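Nullow Grafting and Budding Tape, 50 m roll

Product code: 323
Supplied as: single roll, or box of 14
Shelf life: see Storage

Overview

Nullow tape is a clear, stretchable film for binding grafts and buds on fruiting and ornamental trees. It sticks to itself under tension and has no adhesive, so nothing is left on the bark when it is taken off. The film holds moisture at the union while the callus forms. Most buds will push through a single layer without cutting – double layers should be slit by hand once growth is visible.

It is suited to whip-and-tongue, cleft, side veneer and chip budding on figs, mulberries, persimmons, apples, pears and plums. It can be used on walnuts, but heavy sap flow in spring may lift the lower turns, and we advise a rubber tie over the top on that crop.

Specification

Width: 25 mm
Length: 50 m per roll
Colour: clear
Stretch before break: roughly 3 times its resting length
Adhesive: none
Perforation: none. A perforated version is sold as Nullow P.
Core: card

Choosing a width

The standard width suits scions from pencil thickness up to a thumb. For thinner wood, such as mulberry tips or one-year fig cuttings, the tape can be split lengthways with scissors before stretching. It does not tear cleanly along its length by hand. For topworking on limbs, use Crichton wide tape, and seal the cut face with Draren wound wax.

Directions for use

1. Collect dormant scion wood and keep it chilled in a sealed bag until needed. In most gardens February is a good month for cutting.
2. Make the cuts with a clean, sharp knife and match the cambium on at least one side.
3. Cut a length of tape before joining the pieces. A forearm's length is enough for a whip graft.
4. Start below the union. Stretch the tape until it turns slightly cloudy, then wind upwards, overlapping each turn by half.
5. Carry on over the tip of the scion in a single layer. Pass over the buds once only.
6. Finish by tucking the end under the last turn and pulling tight.
7. Label the graft with the variety and rootstock.

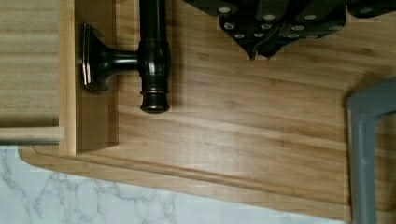
Aftercare

Rub off any shoots that appear below the union. Do not feed the tree until the scion has made several leaves. The film breaks down in sunlight over one growing season, though grafts on the north side of a wall or under netting may need it removed by hand. Check for constriction in midsummer. If the bark bulges either side of the tape, slit it on the side opposite the union and leave the pieces to fall away.

Storage

Keep rolls in the bag supplied, in the dark and away from frost. Tape that has been left in a greenhouse becomes brittle and will snap when stretched. Unopened rolls keep for 3 years. An opened roll should be used within two seasons.

Related products

Kulik grafting knife, single bevel, right or left hand
Crichton wide tape, for limbs and topworking
Draren wound wax, solid block or brush-on tin
Nullow P, perforated tape for bench grafting

Ordering and delivery

Single rolls go by letter post. Boxes of 14 are sent by carrier and need a signature. Orders containing Draren wax in tins cannot be sent by air, which affects some island addresses – please check the delivery table before paying. Unused rolls may be returned within 14 days if the bag is still sealed.

Page last revised: April 29, 2026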